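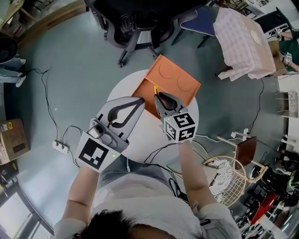 Boglárka Mészáros would rather we dropped the round table altogether and worked off a rectangular one pushed against the wall. Her points, as given to me over the phone: a tray with straight sides wants a table with straight sides, a round top has no edge to register against, and every time somebody leans on it the tray ends up at a new angle. She also asks why the tray position isn't written down anywhere. Fair. Writing it down now.

October, notebook 2, room layout and tray position. Started 9:40.

Round table (white, the small one, Fledus). Checked for level with the short spirit level in two directions at right angles. Low toward the shelf wall. Turned the foot on that side out until the bubble sat between the lines, then rechecked the other direction, which had moved a little, and split the difference. Rock under hand pressure at the rim is still there. It doesn't come from the feet. Turned the table over: two of the four screws holding the top to the column plate were loose by more than a full turn. Tightened all four, crosswise. Rock is reduced but not gone. The remaining play is in the column joint and needs the long hex key, which is not in the drawer.

Table position. Measured from the center of the top, since the edge gives a different answer each time depending on who holds the tape.
Center to wall, shelf side: 1559 mm
Center to nearest edge of the cloth-covered table: 1043 mm
Marked the floor with a short cross of masking tape under the column. Tape holds well enough on the blue-gray floor if it's wiped first. The last cross, on an unwiped patch, came up with the first chair that rolled over it.

Tray (orange plastic, Lunen). Raised edges all around, two round recesses molded in. The base isn't flat. Set on the granite plate at the back it touches at three corners, the fourth corner stands clear and a sheet of paper slides under. On the table the same corner lifts, so it's the tray. Tried the second tray from the same pack, same fault at the same corner, which suggests the mold or the way they were stacked. Left tray 2 under the toolbox overnight to see if it relaxes. No expectations.

Recesses are shallow. A small round item set in one will stay put when the tray is slid, and will climb out if the tray is tipped by one edge. Anything wider than the recess sits across the rim of it and is less stable than it would be on the flat part. Suggest we stop using the recesses as the default spot and put wide items on the flat.

On Boglárka's registration point. Tested three ways of fixing the tray on a round top.
a) Nothing. Tray pushed ten times at the near edge with one finger, drifts and rotates. The rotation is what matters, the drift is easy to correct by eye.
b) Shelf liner cut to the footprint. No drift, almost no rotation. The raised corner still taps when pressed.
c) Liner as in b, plus a small felt pad under the raised corner. No tap. Pad came off once and stuck to the table, so it goes on the tray with proper adhesive or it doesn't go on at all.
Going with c. Two pencil ticks on the table rim give the long side of the tray. Do not clean them off. Whoever wipes the table uses a damp cloth, no spray.

Her rectangular table: measured the one in the corridor. It fits along the wall only if the wooden shelf moves, and it leaves one working side where the round one can be reached from anywhere. I'd keep the round table until the column joint has been dealt with and then look again. If the joint can't be fixed she wins.

Cloth-covered table. The pink checkered cloth slips toward whichever side has the longer overhang. Evened the overhang to 100 mm all around and it stopped slipping under its own weight, though it still moves when a plate is dragged. Plates are to be lifted. Vaněk has clips for this, the kind used outdoors, will ask for four. The white plate stays with this table and doesn't migrate to the round one.

Chairs. Too many kinds. The office chair rolls, and on this floor it rolls a long way, so it should stand on the far side of the tape cross when not in use. The wooden one with the brown backrest is the right height for the round table if you sit at all. The round wire chair is being used as a shelf for white fabric, crumpled, which has now been there long enough to take the creases. Either it gets folded onto the Gellamholm unit or somebody tells me what it's for. The wire chair itself isn't comfortable and could go back to the corridor.

Floor. Power strips are the main thing in the way. There is one on either side of the working area and the slack collects exactly where people put their feet. Ran a finger along each cord, no cuts or flat spots. Plan: fix both strips to the underside of something, or failing that to the skirting, and take up slack with the reusable ties. Not done today, out of ties. The cardboard box with the yellow label can go flat as soon as it's empty. Label to be kept, it has to go on the return form.

Shelving. White unit and the clutter next to it not touched. It needs a full hour and a second person to say what's trash.

Rechecked table level at 16:15 after the screws had been under load. Bubble within the lines in both directions. Floor cross still stuck down. Tray against pencil ticks: rotated slightly clockwise, less than the width of the tick mark, acceptable.

Open:
long hex key for column joint
adhesive for felt pad
clips (Vaněk)
ties
tray 2, check corner on the granite plate
write to Lunen about the base, with the paper-gap check, after tray 2 is measured

Boglárka to see this page before anything in the corridor gets moved.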